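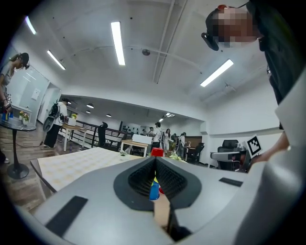

What does it mean to show a robot a task by hand?

You do the job yourself, holding a gripper shaped like the one the robot will use, while a small camera on it records what the gripper sees and how it moves. Do that enough times and the recordings become lessons. The robot is the slow student at the back who needs to see it again.

Do I need a robot in the room?

No. The hand-held grippers work on their own, and the robot can stay switched off in another building, where it breaks less. You only need the arm itself for remote control sessions and for the day you find out what it learned.

How is remote control different?

With remote control you move a handle at one end and the arm moves at the other. What gets recorded is precisely what the arm did, so there is no translating from human reach to robot reach. The drawback is speed. Picking up a cup takes you one second by hand and a good deal longer through an arm, plus the time spent apologizing to the cup. At Hastton we use remote control for jobs where the arm has to squeeze past something, and hand-held grippers for nearly everything else.

What are the square black-and-white patterns for?

They are markers. Software can find one in a picture and work out where it sits and which way it is turned. Please don't cover them with your thumb, your sleeve or a sticker from a conference.

How many demonstrations make a task?

Our tabletop pick-and-place set, called Onyshchenko after a street nobody here can spell, has 601 recordings. Of those, 374 were kept after review. The first version had 87 and taught the arm to approach objects with great confidence and close on the air beside them.

Should I do it the same way every time?

Same goal, different starts. Move the object, turn it, stand on the other side of the table. If every recording begins with the cup in one spot, you will have trained a robot that is excellent at that spot.
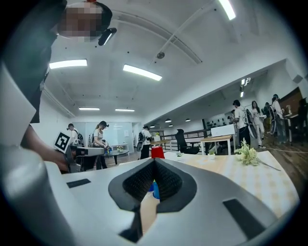

Kwan-ho Yu wrote in to disagree with that last answer: "I varied everything from the first session and ended up with a mess. My advice is to do one boring version until your hands stop wandering, then start moving things. I threw out most of my first set because I kept changing my grip halfway through." We think that's fair, and new people now spend their first session being boring.

I dropped the object. Do I start over?

Finish if you can. Picking it up again calmly is worth keeping, and the arm is going to drop things too. If you swore and waved the gripper, mark the recording as bad and go again.

How fast should I move?

A little slower than feels natural. Jerky wrist turns blur the video, and the arm will try to copy them with far more motor than you have wrist.

Can two people record at the same table?

Yes, if you agree on who reaches first. For two-handed jobs we prefer one person with two grippers – two people tend to be polite, and politeness shows up in the data as long pauses.

How long is a session?

We stop after seven tasks. Past that, Cheng-en Tam's review notes begin to use the word "tired" and then just "no."

Who do I send bad recordings to?

Leave them in the Bratel folder with a short note on what went wrong. Don't delete them. "Missed" is a fine note. "Robot's fault" is not, given where the robot was at the time.

Answers last revised July 2023.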